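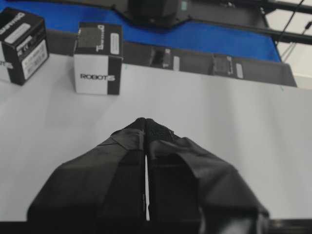 Limit order partly filled, do I pay commission twice?

Posted by stakow_pete
Sep 23, 2023

I use Pennington as my broker and trade maybe once a month. I put in a limit order to buy 300 shares of Ulteck, good till canceled. By the close only 40 had filled. The other 260 are still showing as open.

My statement shows one commission for the 40. If the rest fills tomorrow, do I get charged again? And if it fills in small pieces over a week, is that a charge every day? I looked through the fee schedule and it says "per executed order", which doesn't help me much. The price has moved up a little since, so I'm also wondering if I should just raise the limit and be done with it.

Account is a regular taxable one, if that matters.

Hongjun Du

It depends on the broker, but the usual rule at places that still charge a flat commission is one charge per order per trading day. If your order fills in five pieces on the same day, you pay once. If it fills on two different days, you pay twice. A good till canceled order that drips in over a week can cost you a commission each day there's a fill.

Check the footnotes of the fee schedule, not the table. Look for "partial executions" or "multiple day fills". If it isn't there, call the trade desk and ask them to point you to the wording.

On raising the limit: changing the price normally cancels the open part and replaces it with a new order. Some brokers treat that as a separate order for commission even on the same day, so ask about that too. You also lose your place in line at the old price.

For next time there is the all-or-none instruction. It means you get all 300 or nothing. The drawback is that it can sit there while ordinary orders at the same price get filled, and in a thinly traded stock it may never go through. I only use it when the commission is large compared with the trade.

Taxes: the commission gets added to your cost basis. Fills on different days are separate lots with their own purchase dates, so if you sell next December, look at which lots you're selling.

homex1367

I had this with Homex shares, 2 fills on 2 days and 2 commissions. I called and complained and they took one off. Worth a try - the worst they can say is no.

marlow_k

Just use a market order, it fills right away.

stakow_pete

Thanks. Found the footnote, it is per day. I'm leaving the order where it is for now and will cancel whatever is left on Friday's close if it hasn't filled.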